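Showing the arms a job: your questions

I get asked the same things every time I mention that I spend my evenings steering two robot arms about by hand, so I've put the answers on one page (updated in April, when we moved over to Damutetti for storing the recordings).

We're working with bags and pouches at the moment.

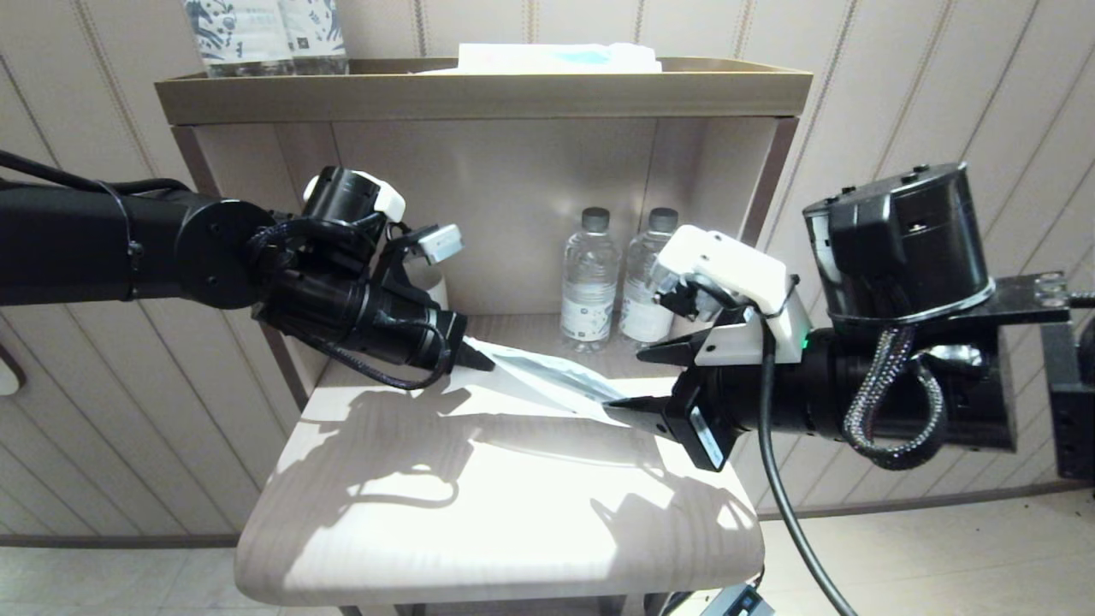
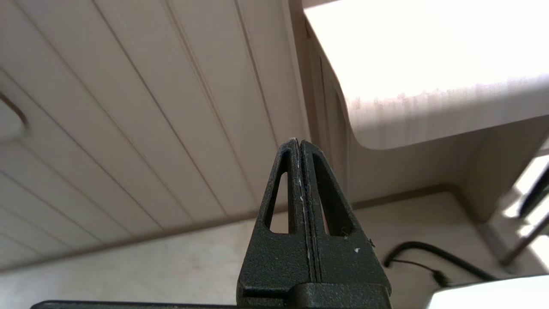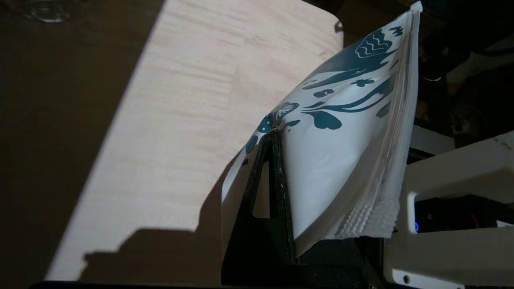
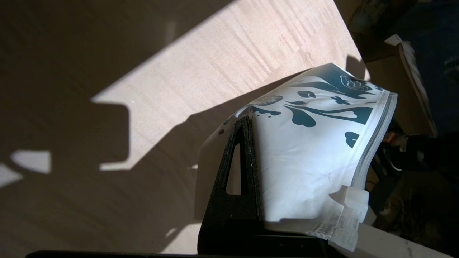

Two arms and a thin sheet in the first; gripper close-ups in the other three, with the patterned pouch in the last two.

Do I need to know how to code?
Nope! I can just about manage a spreadsheet. You hold a pair of controls, you move, the arms copy you. The Stunosico software does the recording and you press one key to start and another to stop.

How many goes does a robot need?
More than you'd like. We aim for 400 recordings of a job before anyone tries training on it, though a simple pick-up got somewhere useful with 80. Bags are fussy, so I'm not expecting any favours there.

Why so much fuss over pouches?
They bend! A box stays the shape you left it, but a bag folds over the finger, slides, creases, springs back, and then looks completely different from the last time you picked one up. I rather love them for it, but my first week was mostly swearing.

Should I do it the same way every time?
Same general idea, yes, but don't turn into a machine yourself. Shift the bag a bit, turn it round, come in from the other side. If you fumble and recover, keep the recording. If you fumble and give up, bin it.

Can you feel what you're gripping?
Not with our controls, sadly. You learn to watch the fingertips on the screen instead, and after 3 sessions or so it stops feeling odd.

Is it hard on the wrists?
It can be. I stop after 6 recordings, shake my hands out and have a biscuit. The Clernus handles are lighter than our old ones, but I still wouldn't go all evening without a break.

Can I send in recordings from my own arms?
Please do, as long as they open in Damutetti. Put the name of the job in the notes box and tell us which bag you used.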